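Flurnitura Learning Notes
Filed under: Course handouts / Facilities and workplace

We use cookies to remember your reading preferences. Accept all | Manage settings

Unit 2: Reverberation and speech in medium-sized teaching rooms

28 October 2024

These notes cover the second unit of the room acoustics course. They assume that the material on sound pressure level and the decibel scale has been read. Worked values are given to the precision used in the tutorial sheets.

1. Terms

Sound in a closed room reaches the listener by two routes. Direct sound travels in a straight line from the talker. Reflected sound arrives later, after one or more contacts with the walls, floor, ceiling or furniture. When the source stops, the reflected part takes time to die away. The reverberation time, T, is the time taken for the level to fall by 60 dB.

In practice a fall of 60 dB is seldom measured directly, as background noise hides the lower part of the decay. A shorter part of the curve is used and the result is extended to the full drop. The report must state which part of the curve was used.

2. The Sabine equation

For a room with fairly even absorption the usual estimate is

T = 0.161 V / A

where V is the volume in cubic metres and A is the total absorption in square metres. A is found by multiplying the area of each surface by its absorption coefficient and adding the results. Furniture and people are entered as separate items, usually as a fixed absorption per seat or per person.

The coefficient changes with frequency. Carpet on a solid floor absorbs little at 125 Hz and much more at 2 kHz. A thin panel over an air gap tends to do the reverse. A single figure for a material is therefore of limited use, and the tutorial sheets ask for values in octave bands.

3. Worked case: the Krasniqi room

The Krasniqi room has a volume of 302 cubic metres. Before treatment, the total absorption at 500 Hz was 38 square metres. The estimate is

T = 0.161 x 302 / 38 = 1.28 s

This is long for a room used for speech. Syllables run into one another, and talkers at the front tend to raise their voices, which raises the reverberant level by the same amount and gives no gain in clarity.

Suppose the target is 0.8 s. Rearranging for A gives

A = 0.161 x 302 / 0.8 = 60.8 square metres

The extra absorption needed is 22.8 square metres. With a ceiling tile of coefficient 0.75 replacing plaster of coefficient 0.05, each square metre of tile adds 0.70 square metres of absorption. The area of tile is then 22.8 / 0.70, or 32.6 square metres. 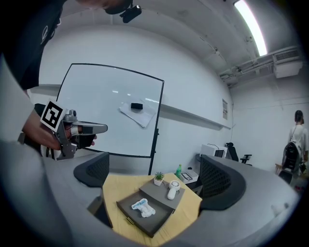
The calculation says nothing about where the tile should go. If all of it is placed on the ceiling and the walls are left hard and parallel, sound travelling sideways decays more slowly than the equation predicts. The measured T will be longer than the estimate. Moving part of the treatment to the rear wall and one side wall reduces the error. It also deals with late reflections from the rear wall, heard at the front as a distinct echo in longer rooms.

4. Flutter

Flutter is a rapid series of reflections between two hard parallel surfaces. It is tested by clapping once between them and listening for a buzz or ringing tail. Large smooth items, such as glazing and writing boards, may contribute if they face a bare wall. Remedies are absorption on one of the pair, a slight change of angle, or shelving of uneven depth.

5. Background noise

A short reverberation time doesn't guarantee good speech conditions. Ventilation noise should be measured with the room empty and the plant at its normal setting. In the Trultero survey, listed in the reading, 279 rooms were measured with the plant on and again with it off. Students should compare the two columns of the survey table before attempting question 4.

6. Common errors

Subtracting the coefficient of the old surface is often forgotten. New tile covers plaster that was already absorbing something.

Coefficients above 1.00 appear in some product sheets. They arise from edge effects in the test sample. For this course, enter them as 1.00.

The Sabine equation overstates T in very absorbent rooms. Where the mean coefficient exceeds 0.3, use the Eyring form given in the Dirkex tables.

7. Before the February tutorial

Complete questions 1 to 5. Show units on every line. For question 5, state the occupancy assumed and recalculate T with the room half full.

14 shares | 3 comments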